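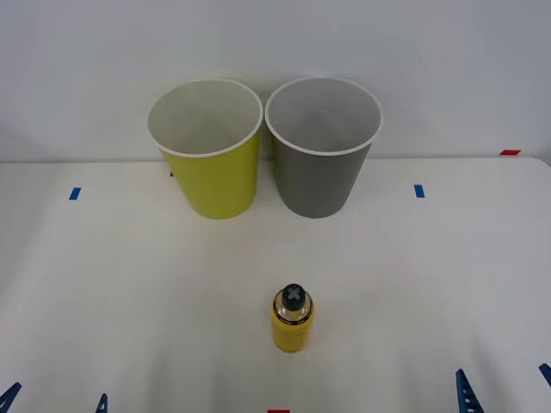 Gravdale will not be recommending color-coded paper cups to its member offices this year, and it is asking the companies that sell them to stop promising savings they have not shown. The pitch has become familiar: give everyone a color, and people will keep one cup all day. It is easy enough to tell a yellow-green cup from a gray one when the two stand side by side with nothing but a small bottle in front of them. A break room at ten in the morning is a harder place to make the case. Both cups also have the same white rim and a pale lining inside, and from above, where most people look at a cup, that takes away a good part of the difference.

The office supply group looked at the idea after Kazemi began offering mixed-color sleeves of cups to its members in September. Sales material for the line says that workplaces using assigned colors throw away 20 percent fewer cups. Gravdale asked for the figures behind that number and received a two-page summary prepared by Nanex, with no account of how the cups were counted or what the offices were doing before the change.

"I wanted to see one ordinary month in there, before and after, with the same people in the building," said Hinata Wada, head of purchasing at Gravdale. "What we got was a chart with no scale on the left side. I would not buy a coffee maker on that."

Gravdale then ran its own check in seven member offices with a combined staff of 900. Each office used plain cups first and colored cups after that, for five weeks in each case, and kept its usual supplier and its usual coffee. Cup orders went down slightly in some offices and up in others. Gravdale does not think either result means much, and it would say the same if the numbers had been kinder to the product.
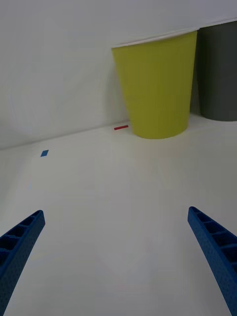
Photo: Gravdale

Part of the trouble is plain arithmetic. A sleeve holds only a few colors and a floor holds a lot of people, so several of them end up with the same color. Two offices tried assigning colors by team, and staff there reported going back for a fresh cup when they found two alike on the counter – the very thing the colors were supposed to prevent.

"People wrote their initials on them with a marker," said Kerubo Urio, who ran the check at the Drakarmont office. "They could have done that with the white ones. A few were already doing it."

Gravdale has no complaint about the cups as cups. Staff did not report more leaks than usual, and several said they liked having some color in the room. Members who want them for that reason can still order them through the regular catalog at the listed price, which is higher than the price for plain stock. Gravdale is only declining to list them under its waste reduction heading, where Kazemi had asked for them to appear.

The group will look at the question again if Kazemi or Nanex provides full counts from a named set of workplaces, including any where the cups made no difference. Until then, members who want to buy fewer paper cups are advised to put out mugs and check that somebody is running the dishwasher.

A summary of the office check is available to members and to reporters on request from the Gravdale purchasing desk.

Newsroom > Press Releases > Break Room Supplies

Search news and releases Go

Last updated: February 7, 2019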